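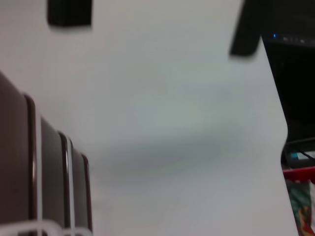 softlead_b wrote:
I do not agree that a drawing loses something behind glass. It loses something behind bad glass, with a lamp in the wrong place. I saw the Brindard show two times, in the afternoon and again in the evening, and in the evening the reflections on the long wall were gone.

We use cookies to remember your settings and to count visits. Accept / Manage

Drawing Shows and Open Calls > Frames required at Brindard, is it fair?
Posted 18 Oct 2022 by papermargin

papermargin:
I start this thread again, as the old one became mostly about prices. The rules for the next open drawing show at Brindard in Asdale are now online. Every work on paper must arrive framed, behind glass or acrylic, with wire on the back. Last time it was allowed to hang unframed sheets with magnets, and for me this was the reason to go there. They received 603 entries, and the part of the wall with the loose sheets was the part where people stayed longest.

My own drawings are in charcoal on long paper, and the bottom edge is left to curl a little. In a frame this edge becomes flat and the work is a different work. I wrote to the gallery and received a polite answer that the rule is for the protection of the drawings. I understand it. But I did not ask for this protection, and I would sign a paper saying so.
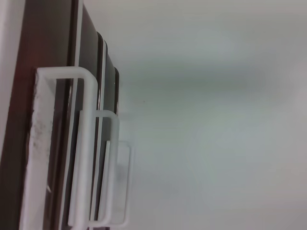 I should add that the cost is also not small. For the size I work in, the framer in my town asks more than I have ever received for one drawing. Seven of these would be a full solo wall, and I would be storing the frames under my bed until I die.

hatch_and_cross:
You would sign a paper, yes, but the insurance would not care for your paper. I helped to hang two shows in a smaller place and in each one somebody touched the charcoal with a sleeve. In August it was a child with an ice cream. The artist was very kind about it on the evening and much less kind in the email after.

papermargin:
Then put a line on the floor. Museums do it with sculpture all the time.

hatch_and_cross:
Museums have a guard in each room. Brindard has one person at the desk, and this person also sells the postcards.

softlead_b:
About the flat edge, a box frame would solve it. The sheet hangs free inside on two hinges and the glass stands well in front. The curl stays. I have done it with ink on thin Japanese paper and the paper even moves a little when the heating is on.

papermargin:
I have seen these and I like them for small works. For a sheet taller than a person the box becomes furniture.

oblique.m:
May I ask something from the other side. I am a visitor only, I do not draw. When I see unframed paper with magnets I often think the work is not finished, or that it is a study. When it is framed I give it more time. Perhaps this is my bad education, but I think I am not alone with it, and a gallery that wants to sell must think about people like me.

softlead_b:
Thank you for saying this, artists do not hear it often. With ink drawings it is even stronger, I believe. Ink on a white sheet with nothing around it looks to many people like a poster.

papermargin:
It is a fair point and it makes me a little sad. The trembling line, the erased parts, the dirt of the hand, all this is exactly what the frame makes polite.

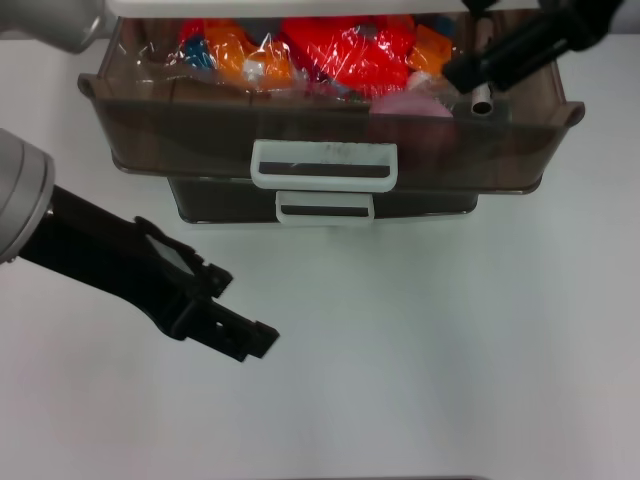

Anyway, I did look at what it would cost to borrow. Rirent has frames for exhibitions, with delivery, and they take them back after the show. The largest standard size is still too short for me by the width of my hand. They can make a longer one, but then you must buy it.

hatch_and_cross:
Ask them about acrylic instead of glass, for transport. But careful with charcoal, acrylic becomes static and pulls the dust off the sheet. There is an antistatic kind and it is expensive.

kneaded:
Same experience here with soft pastel, I lost a whole sky. For charcoal I would go with glass and drive it myself.

Has anybody tried the Bellis room? It is also in Asdale, ten minutes on foot from Brindard. Their call closes later and they accept pinned and taped works. The space is narrow and they only take 11 artists, so the chance is not big. The light comes from the street side and it is quite good before noon.

papermargin:
I did not know they take works on paper. I thought it was only video and performance there.

kneaded:
It was mostly so in the past. The last one was mixed, two drawing people and the rest photography. I would not send the curled paper without writing first, there is a draft from the door.

softlead_b:
A draft would be good for it, I think.

papermargin:
I will write to them this week and put the answer here. For Brindard I will perhaps send one small graphite work in a frame I already have - it is not what I want to show, but the deadline is close and I would like to be in the room.

Contact the moderators | © Drawing Shows and Open Calls | Back to top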